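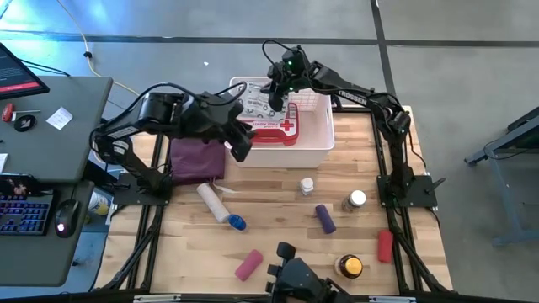

Figure 2. Tabletop station during the first aid packing task. Two arms reach over a white bin that holds the kit case; bottles, a bandage and foam cylinders lie on the table.

3.2 Equipment planning and cost

The budget for the station was fixed before the task list was complete, so we planned the purchase in two stages. The first stage covered what every task would need: the arms, the table and frame, the control computer and the cabling. The second stage was held back until the first tasks had been tried, and paid for spare parts and task objects.

We treated the arms as the item least likely to be replaced during the project and chose them first. The tabletop and the metal frame were then sized so that both arms could reach a shared area near the middle, where a bin or tray can be placed (Figure 2). A larger table was considered and dropped. It would have left space at the corners that neither arm could use, and it would not have fit between the operator desk and the walkway marked on the floor.

Two suppliers, Pevura and Zundero, were asked to quote for the frame and mounting hardware. The quotes were close in price but differed in what they included. Pevura priced the brackets and base plates separately; Zundero quoted a single assembled unit with a longer delivery time. We compared them on the total cost up to the first working day - parts, shipping and the staff hours needed for assembly. On that basis Pevura was selected, and the order was placed on 11/12/2018. The last part arrived the following May.

Task objects were a small share of the total, but they took the most separate orders. The first aid task alone called for 17 line items, among them bottles of different sizes, bandages, cloths and foam cylinders in several colors. We set a limit of $500 for objects per task family and kept to it by reusing bins and foam pieces across tasks. Bottles were bought in upright shapes with wide caps where possible, as these could be shared with the sorting tasks.

Wear parts were budgeted from operating hours. Haque, the service firm that maintains the station, recommended a gripper check every 166 hours of use, and we planned one set of replacement fingers per check. Cables were placed on the same schedule. The plan did not include a spare arm. Instead, a loan agreement was made with the Amus project, which runs arms of the same size and could release one at short notice.

Floor space and desk space were not charged to the project and are left out of the totals in the next section.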